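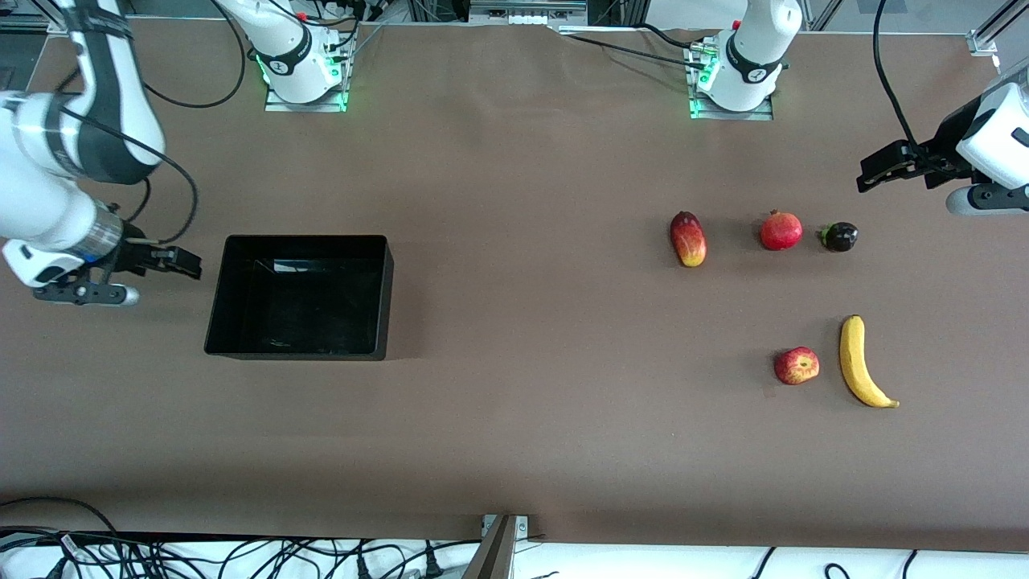 Área de Automatización y Manipulación · Compras y planificación de equipos

Preguntas frecuentes antes de pedir una celda de dos brazos

Cada primavera nos llegan las mismas dudas de los laboratorios y talleres que quieren montar su primera celda de clasificación, ¡y nos encanta que lleguen! Hemos reunido las que más se repiten. Si la tuya no aparece, escríbenos al buzón del área antes de rellenar la solicitud.

¿Necesito dos brazos o me basta con uno?
Depende de la tarea. Para llevar piezas sueltas a una caja, un brazo cumple de sobra. Con dos se abre un mundo (pasar un objeto de una pinza a otra, sujetar con una y colocar con la otra), pero también se duplican las bases, los cables y las horas de calibración. Nuestro consejo es presupuestar la mesa y la estructura para dos, aunque el segundo brazo llegue en el ejercicio siguiente.

¿Qué partidas se olvidan más a menudo?
Los cables, siempre los cables. Y después las placas de montaje, los perfiles de aluminio, las abrazaderas y un sitio decente donde dejar la electrónica detrás de las bases. En el proyecto Kara reservamos 475 euros para cableado y fijaciones y los gastamos enteros antes de mover la primera pieza. Pide canaletas y etiquetas desde el principio, que son baratas y se agradecen muchísimo cuando toca cambiar una manguera.

¿Qué objetos de prueba hay que comprar?
¡La parte más divertida! La fruta es una maravilla para empezar: un plátano, una manzana, una granada y un mango obligan a la pinza a trabajar con anchos y curvas muy distintos, y las piezas artificiales aguantan meses en un cajón. Añade también algo pequeño y oscuro con brillo, que pone a prueba la visión. Con cinco objetos y una caja abierta se puede planificar una tarea completa de recogida.

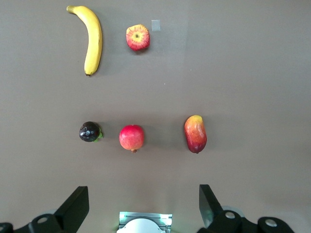

Las cinco frutas desde la muñeca del robot, con la pinza abierta.

¿Merece la pena pagar una cámara en la muñeca?
Para nosotros, sí, y mucho. La cámara fija da el conjunto de la mesa; la de muñeca enseña lo que queda entre los dedos justo antes de cerrar. Si el presupuesto solo llega para una, empieza por la fija y deja previsto el soporte y el paso de cable de la otra. Ojo con los soportes a medida: Dondach nos los entrega en 4 semanas, y sin ellos la cámara se queda en su caja.

¿Y la mesa? ¿Sirve cualquiera?
Casi cualquiera que sea rígida. Lo que sí pedimos es una superficie mate y de un solo color, sin vetas ni dibujos. Si vas a cubrir el tablero, compra material de sobra para cambiarlo cuando se arrugue.

¿Pinza paralela, ventosa o mano de varios dedos?
La pinza paralela de dos dedos es un punto de partida estupendo: sencilla, fácil de reparar y con dedos intercambiables. Pide al menos un juego de repuesto. Las ventosas van muy bien con cajas y envases lisos, y para manos más complejas conviene hablar antes con nosotros.

¿Con qué proveedores trabajáis?
Drovham para brazos y pinzas, Dondach para soportes y mecanizado, y Buzatu para estructura y armarios. Se puede proponer otro, siempre que la oferta separe equipo, instalación y formación en líneas distintas.

¿Cuánto tarda todo el proceso?
Desde la solicitud aprobada hasta la primera recogida, cuenta con 7 meses. Si quieres tener la celda lista para el curso nuevo, la solicitud tiene que salir mucho antes de abril.

¿Puedo ver una celda montada antes de decidirme?
¡Claro que sí! Trae tus objetos, o al menos sus medidas y pesos, y los probamos en la mesa. Las visitas se piden en el mismo buzón, indicando el centro y la tarea que tienes en mente.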